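本网站使用 Cookie 以改善您的浏览体验。继续浏览即表示您同意我们的 Cookie 政策。[接受] [了解更多]

手持夹爪入户作业安全检查表(叠衣、床面整理类)附检查意见

编制:Montserrat Robles
适用:Kolside 项目各入户作业点,Jerkville 与 Lastorport 两地通用
修订日期:2021年5月21日

写在前面

各位同事,这份表从四月份就开始改,中间收到的意见比我预想的多得多(谢谢大家,尤其是那几位把意见写满正反两面的),所以这一版比旧版长了不少,请多担待。旧版是照着工作台的条件写的,台面硬、四周空、灯光固定,可我们现在大部分时间是在别人家的卧室里干活,床是软的,窗帘是透光的,地上什么都可能有。把工作台那一套原样搬进卧室,打勾是打得很漂亮,出了问题却一条也对不上。

用法还是老样子:每一项在括号里填“合格”“需整改”或“不适用”,后面的意见栏是我看完现场之后随手写的,语气随便了些,内容请当真。拿不准的就填“需整改”,晚半小时开工没有关系。

一、进门与场地

1.1 已向住户说明作业内容、作业房间及大致时长,并取得书面同意。(合格)
意见:同意书请让住户自己留一份。有一户老人家问得很细,问夹子会不会把毛衣勾坏,操作员蹲在那里陪着讲了好一会儿,我觉得这样很好,时间花得值。

1.2 作业房间内无儿童及宠物,房门可随时打开。(合格)

1.3 床边走道畅通,线缆贴边或固定,无横跨走道的情况。(需整改)
意见:床边靠右一侧放着黑色设备,线也从那里走,底下还挨着几块木料。操作员绕床换位的时候眼睛都在手上,脚底下是顾不到的。请在开工前把木料挪到墙根,线沿床脚贴好,胶带用布基的那种,撕下来不留胶,住户家的地板要爱惜。地上的袋子也一样,哪怕是轻飘飘的空袋子,踩上去照样打滑,统一收到门外。

1.4 光线条件已记录,强光窗口已做处理。(需整改)
意见:只拉一层纱帘,白天的日光还是会把窗边照得发白。我的建议是朝窗一侧把厚帘也拉上,再开房间里的灯补一补。如果住户不愿意拉(有人就是喜欢屋里亮堂,这很正常),那就让操作员换到背窗的一侧,并在记录里写明。

二、夹爪本体

2.1 指面软垫完好,两侧对齐,无翘边、无油污。(合格)
意见:软垫用无绒布擦,别用湿纸巾,湿纸巾里的成分会让橡胶发黏,粘上绒毛以后就很难清干净。Antoniadis 工作室的做法是每次开工前对着灯看一眼指面,顺手得很,推荐大家学起来。

2.2 连杆各销轴无松动,开合顺畅无异响。(合格)
意见:累计开合满2,000次须拆检一次,请不要凭印象估算,设备日志里有计数,照着填就好。

2.3 连杆之间无夹带的线头、绒毛或头发。(合格)
意见:毛绒毯子是重灾区,每换一件衣物就低头看一眼。

2.4 操作员袖口收紧,长发束起,不佩戴手链及宽松首饰。(合格)

三、接近与夹取

3.1 夹取前手指充分张开,目标布料位于两指之间,周围无其他衣物被一并带入。(合格)
意见:这一项在旧版里只有半句话,这次特意写开了。软床面和硬台面最大的区别是床面会跟着下陷,手往下一压,毯子的绒面就鼓到两指中间来,一夹就连毯子一起夹住了。所以请大家把动作拆成停一停、看一看、再合拢,宁可浅一点。衣服要是揉得厉害,先找一处自然鼓起的褶子下手。

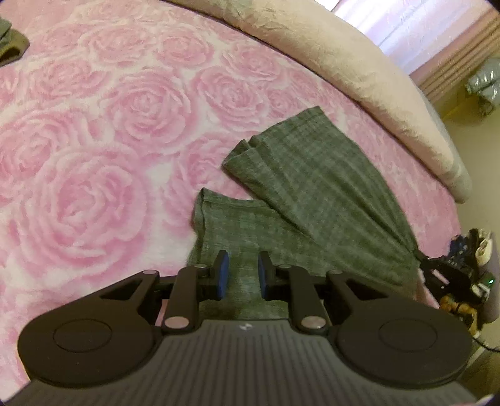
图1 夹取前状态:两指张开,灰绿色T恤位于指间。

3.2 目标衣物与其他衣物之间留有间隔。(合格)
意见:间隔至少要让夹爪张开后碰不到旁边那件。床小衣服多的时候,先把暂时不用的移到角上去,移的时候用手就行,不必什么都劳烦夹爪。

3.3 衣物上无尖锐饰物、别针、硬质拉链头,口袋已清空。(合格)
意见:请务必摸一遍口袋。纸巾、硬币、发夹,我都遇到过,有一次摸出来半块饼干,那位住户比我还不好意思。

3.4 夹持力设定与面料相符,薄料、针织料使用低档。(合格)
意见:针织面料宁可滑脱一次也不要加力硬夹,拉出来的纱是收不回去的。滑脱不算操作失误,不扣分,这一点请各位组长再跟新同事说一遍。

四、提起、移动与放下

4.1 提起高度以布料刚离开床面为宜,移动过程平稳,无甩动。(合格)
意见:我知道提高一点看起来利落,叠过几年衣服的人手上都有这个习惯,一抖一甩就平了。可夹爪的手感和手不一样,布料一甩,夹持点就会往边上跑,轻则滑脱,重则连杆把布边卷进去。低低地走,慢慢地放,叠出来反而更齐整。

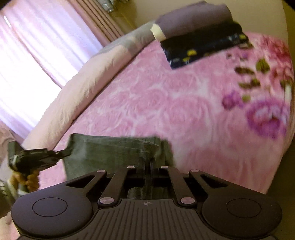 两手都有活的时候,移动之前请先想好另一只手停在哪里。我的要求是辅助手始终留在夹爪开合范围之外,需要扶布料时先让夹爪停稳,口头说一声“扶”,再伸手过去。一个人作业也要说出声来,听着有点傻,说上几天就习惯了,而且真的能让动作慢半拍,慢的这半拍就是给手指留的。

4.2 已叠好的衣物单独放置,不在夹爪移动路线之下。(合格)
意见:叠好的放在枕头前面比较稳妥,靠里,不碍事,住户回来一眼也能看见。路线尽量走床的外侧。

4.3 放下时先触床面,再松开手指,确认布料完全脱离后方可抬起。(合格)
意见:绒面容易挂住布边,抬起前请多看一眼。

4.4 连续作业不超过400次夹取即安排休息,每次休息不少于7分钟。(需整改)
意见:记录里有两段中间没有休息标记,问过了,是休息了忘记写。忘记写也算需整改,请理解,我们事后能依靠的只有这张纸。手腕酸了不必等到次数,随时停。

五、收尾

5.1 设备断电,夹爪闭合后入箱,指示灯全部熄灭。(合格)

5.2 床面、枕头、被子恢复原位,住户衣物逐件归还。(合格)
意见:动手之前先问住户衣服平时收在哪里,别让人家找。

5.3 床面及地面无遗留的胶带、扎带、软垫碎屑。(合格)

5.4 住户签字,操作员签字,2份记录分别存档。(合格)

整改要求与补充

本次需整改的是 1.3、1.4 和 4.4 三项,前两项在下一次入户开工前处理完毕,4.4 请组长当天补注说明,不要重新誊写一张“干净的”,涂改处签名即可,我看得懂。

另外有几位同事问能不能把第三部分和第四部分合起来,填着省事。我考虑过,暂时还是分开。夹取和移动出的毛病不一样,合在一起以后查起来很费劲,请大家再忍耐一版。Lastorport 那边提议在 2.3 后面加一项“静电”,冬天干燥的时候绒毯确实噼啪作响,我准备先试着记录一段时间,再决定写不写进正表。

对表里任何一条有不同看法,直接写在意见栏空白处交上来,字潦草也没关系,写不下就翻到背面接着写。

检查人:Montserrat Robles

订阅我们的电子通讯,及时获取最新检查表与修订通知。请输入您的邮箱地址 [订阅]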